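Darcy Donnelly started repairing watches at a kitchen table in Fedoruk, on a board laid across two chairs. The shop on Adow Street came later, and it is still a one-person business.

"I had a drawer of dead watches and no customers," Donnelly says. "I took apart 9 of them before I got one back together."
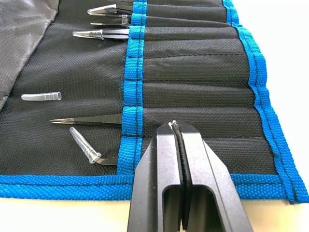 Page last changed: March, 4:15 p.m.

Most of the work is batteries, straps and crystals. Last year the shop took in 623 watches, and 318 of those needed only a battery. Full services take longer and are booked a month ahead.

"People bring in their grandfather's watch and want to know what it's worth," Donnelly says. "Usually it's not worth much. They get it fixed anyway."

A basic service costs $139. Parts are extra, and Donnelly calls before ordering any. Older movements can mean weeks of waiting on a supplier. 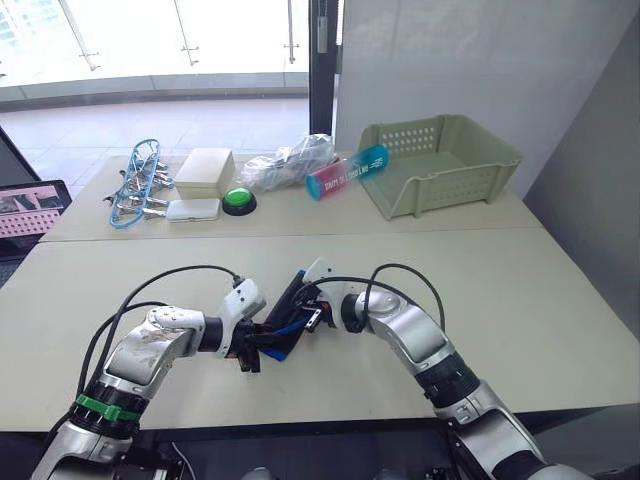 A tabletop with two robot arms holding a dark object with a blue edge.

Csenge Vörös comes in two mornings a week to handle the counter and the phone. She is learning to change gaskets and has started on simple quartz repairs.

"My hands shook at first," Vörös says. "Darcy told me to put my elbows on the bench and breathe out. That helped some. Mostly it was practice."

Donnelly has no plans for a second shop. The lease runs three more years, and the bench by the window gets good light until early afternoon.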